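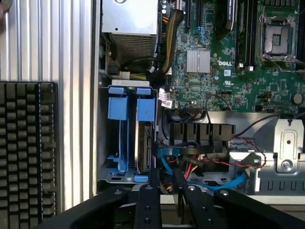 December 4, 2013

The reading of Duygu Bozkurt's new play, Vinuvley, took place last week before an audience of some 200 people. I attended in my capacity as a reader for the season, and I set down these notes for those who asked about the evening and could not be present.

Vinuvley concerns two sisters who inherit a ferry ticket office on a route that has been discontinued. The elder, Grovinia, wishes to keep the office open. The younger has already accepted a position inland and has come home only to sign papers. The action covers a single afternoon, and the script runs to 35 scenes, several of them no longer than a line or two of dialogue.

Elif Naz Kahraman read the part of Grovinia with great restraint. Her long speech about the timetable, which on the page seemed to me overwritten, held the room completely. Songül Avcı, as the younger sister, had the more difficult task. The character is silent for much of the first act, and silence is hard to convey from behind a music stand. She managed it by closing her script - a simple choice, and an effective one.

Gert Maluleke directed. He asked that the stage directions be read aloud in full, including those describing weather, and Barış Keskin read them from a chair at the side of the stage. I had doubts about this in advance. By the second act I had come to listen for his voice as one listens for another character, and I understand that Ms. Bozkurt is considering whether to keep a narrator in the finished production. 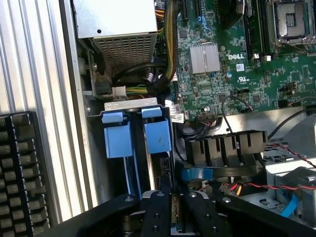 *Dell board with the case open.*

The weaker portion of the evening was the final sequence. A former passenger arrives to request a refund, and the exchange is comic in a manner that the earlier scenes do not prepare. Several members of the audience raised this point in the discussion afterward. Ms. Bozkurt replied that the passenger had been present in the first draft as early as page 5 and had since been moved. I would encourage her to restore at least one of the earlier appearances.

A revised script is expected in March, with a further reading to follow at the Lalter. Seating there is limited, and requests should be made through the box office in the usual way.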